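Resources > Talks > Kitchen and home

We use cookies to remember your settings and to see which pages get read. Accept | Manage choices

Filed under: Talks and handouts, Cleaning, Kitchens

The Sink Talk: speaker notes
Britt-Marie Fjeld, for the Midedbridge home skills evenings

Running time 17 minutes if I don't get carried away, and I will get carried away. Skip the part on water marks if the clock is against me. Water glass on the left. Clicker in right pocket. Wait for the stragglers at the coffee table, then start anyway.

OPENING

Ask for hands: who washed a dish today? (All of them, usually.) Who washed the sink? Let them laugh. Then straight in. I love sinks! I really do, and I want to get a bit of that across in the first minute, before the slides. A sink has soap in it every day, so we think of it as clean. But the dishes get the soap and the sink gets what came off the dishes: grease, tea, the starchy water from the pasta pot, little bits of onion skin that dry onto the wall and hold on like paint.

Say that everything tonight is about stainless steel. If someone has enamel or stone, the order of work is much the same but the products may differ, and they should check what the maker says. Don't go down that road or we'll be here until June.

What you need: a soft sponge or pad, a cloth, ordinary dish soap, warm water. An old toothbrush is nice to have. Hold each one up as I name it. Leave the steel wool at home. I have seen what it does to a brushed finish and it made me want to lie down on the floor.

PART ONE. THE BASIN

Empty it first. Completely, please! Take out the rack, the mug you were going to deal with later, the teaspoon. Lift out whatever sits in the drain and tip the bits in the trash. Rinse the whole bowl with warm water so that you aren't rubbing grit around.

Then a little soap on the pad and begin at the back. People begin with the floor of the sink, right by the drain, and I understand why, it's the part that looks at you. But everything you loosen from the walls runs down onto it and you end up doing it again. Back wall, side walls, front wall, floor, drain. Say the order twice. Have them say it back if the room is lively.

CLICK

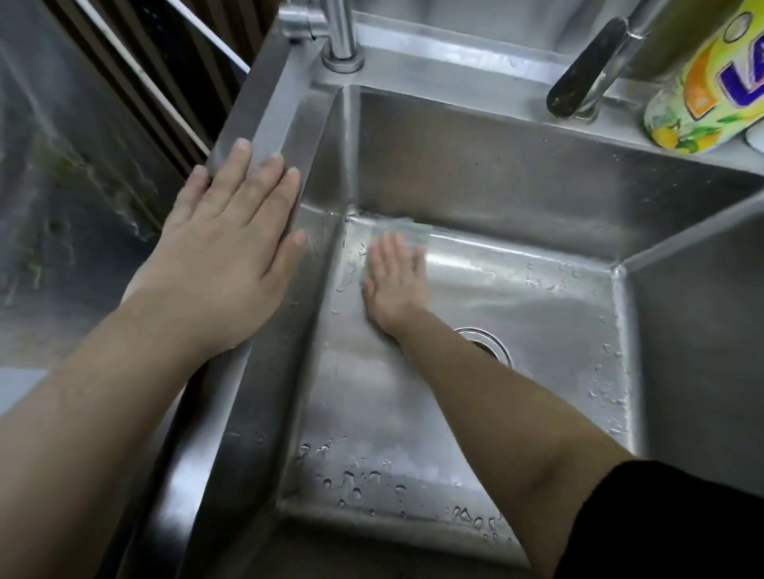 Back corner of the bowl. Flat hand, thin pad.

Let them look for a moment. Talk about the crease where the back wall meets the floor. A thick sponge rides right over that line and never touches it. A thin pad goes in, and if you press it down with your fingertips you can feel the line under them. I want people to clean with their fingers here more than with their eyes. Grease on steel is hard to see and very easy to feel: it drags. Clean steel is smooth and squeaks a little. (Do the squeak noise. It always goes over well.)

Mention the other hand, too. Rest it on the rim and take some of your weight there while you reach. Alvar Hellström came up to me after the last talk and told me that was the one thing he took home, on account of his back, and I was delighted, because I had nearly left it out.

With the grain. Brushed steel has fine lines running one way, and if you follow them you get an even shine. Go in circles and you may see the circles later under the kitchen light. On the walls the lines can run a different way from those on the rim, so look before you rub.

Pause here. Sip of water. Questions on the basin only, and promise the rest for the end.

Likely question: baking soda? Yes! A spoonful on a wet pad, light pressure, rinse well. It's lovely for tea stains. Bleach? No, keep it off the steel, and never mix it with anything. Say that last bit slowly and look at the back row.

PART TWO. THE FAUCETS

My favorite part, and the one where I tend to speed up. SLOW DOWN.

The bowl gets rinsed whether you mean to or not. The base of a faucet doesn't. Water creeps down the neck, sits in the ring where metal meets metal, dries, and leaves its chalk behind. Then soap film settles on the chalk, and dust on the soap. Give it a few weeks and you have a gray collar, and it came on so slowly that you stopped seeing it.

So: fold the cloth until you have a firm edge. Wet it, wring it, wrap it around the base and pull it back and forth the way you'd polish a shoe. Do the little lever. Do the underside of the spout too, where the drops hang. If the chalk is stubborn, soak a strip of cloth in half vinegar and half water, leave it wrapped there for a few minutes, then wipe and rinse it all away. Don't forget it and go to bed. Vinegar left sitting on steel or chrome can dull it.

If you have two faucets on one sink, as plenty of people do now with a separate filter tap, there are two collars, and one of them is always worse than the other. Ask the room to guess which. It's the big one! It gets the greasy hands.

CLICK
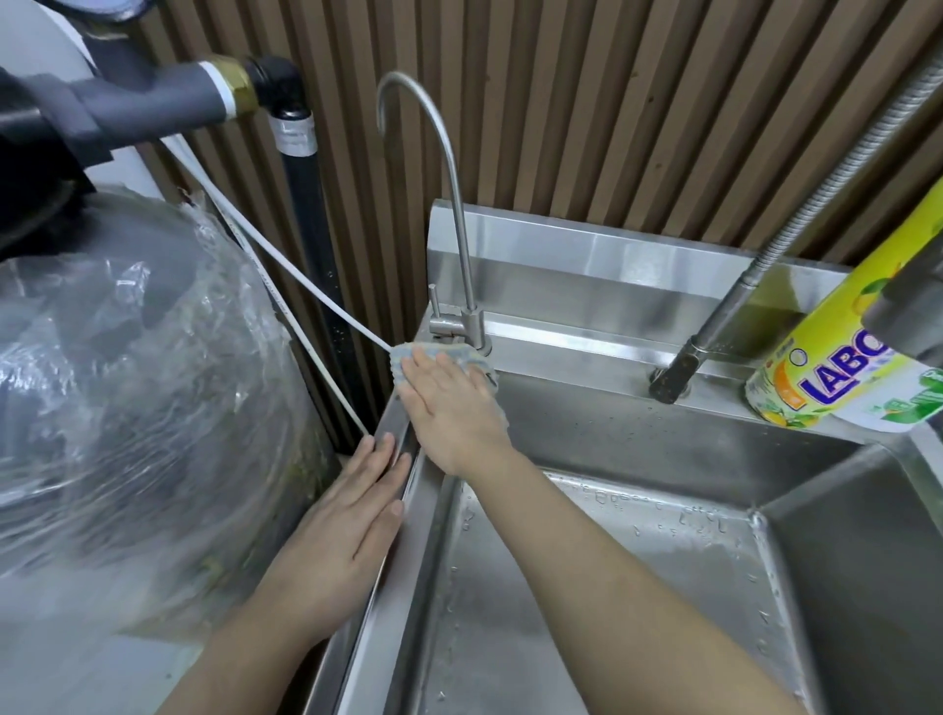 Folke Holmgren asked, the first time I gave this talk, why anyone should bother with the thin tap at all when it only ever has clean water in it. I still like that question so much that I use it here. The water inside is clean, sure. The outside of the tap lives next to a frying pan. It gets the splashes, the steam and the dishwater, the same as everything else back there, and you fill your drinking glass under it.

Point out the joint at the bottom of the slim one, where the tube comes in. Be gentle with tubes. Hold the cloth around the fitting and turn the cloth, don't yank. You want to wipe the joint, and you don't want to find out how tight it is. If it feels wobbly, stop and have it looked at.

Then point across to the spring faucet and the dark speckling at its foot. Toothbrush job! Bristles get in where a cloth can't. A drop of soap, short strokes, then wipe away the gray stuff before it runs into the bowl you've just done. (Someone will now say that I should have put faucets before basin. They're right if the collar is bad. If it's only a quick wipe, do it whenever you like. I've gone back and forth on this in three versions of the talk, and the handout says faucets first for a big clean, basin first for the daily one.)

Coils: run a soapy cloth along the spring, then squeeze it gently all the way down. It takes no time. You'll be surprised at what comes off.

While they're on the back ledge, say a word on bottles. The yellow one with the lemons, LABO, is lying at an angle at the edge. Any bottle of dish soap will leave a sticky print if you let it live in the same spot. Pick it up, wipe under it, wipe the bottle. I do mine at the same time as the faucets and it has become automatic.

Gwilym Bellis has lent me his Haltar tray for the show table, the kind with a raised edge that you stand your bottles on. Pass it around. Say clearly that a saucer does the same job, I'm not here to sell trays. Lellura, who print our handouts, have done over 500 of them, so take two, take one for your sister.

PART THREE. THE CLOTH

Lower my voice a bit here. People expect the talk to be finished when the sink is, and I want them to lean in.

You've gone over the whole sink with a cloth. Where did the dirt go? Into the cloth. And what do most of us do with it? Fold it over the faucet, damp and full of grease, and pick it up again tomorrow to wipe the table. Let that sit.

Rinse it under running water, properly, with both hands. Open it, squeeze, turn it, squeeze again. Add soap if it feels slick. Keep going until the water you wring out of it runs clear. Hold it low in the bowl over the drain so you aren't splashing the walls.

CLICK 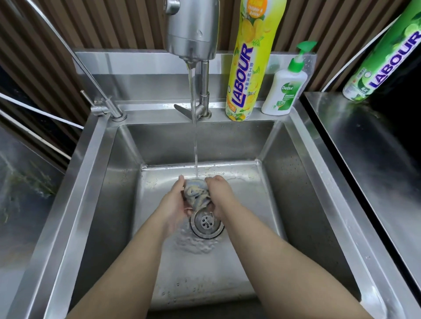

Midedbridge, 15 March 2021

Notes to self after the run-through tonight, typed up before I forget them.

The twisting slide needs longer. I clicked on too fast and Jonatan Dahlgren, in the second row, had to ask me to go back. Bring a real cloth and a bowl and twist along with the picture: one hand under, the other pressing in from the side, stream falling straight on the cloth. It's much easier to copy a movement than a sentence.

Add the drain. I had it in my head and never said it. The little strainer cap and the raised rim around it both want the toothbrush, and you may as well do them while the water is running for the cloth. Lift the cap if yours lifts. Rinse below it.

Tạ wants a line about drying and so do I! After the last rinse, take a second cloth, a dry one, and go over the rim, the walls, the floor and the faucets. Drops that dry by themselves leave spots, especially if your water is hard. It adds a minute and it's the difference between a clean sink and one that makes you stop in the doorway and grin at it.

Then hang the washed cloth spread out, with air on both sides. Swap it for a fresh one every day if you cook a lot. Wash them hot, and no fabric softener, it stops them from soaking things up.

Cut the story about my aunt's sink. It ran long and it was about the aunt.

Move the show of hands to the start, keep the squeak, print the order of work bigger on the handout: back wall, side walls, front wall, floor, drain. Ask for the lectern to be put nearer the screen next time, and bring a spare toothbrush, the one I passed around didn't come back.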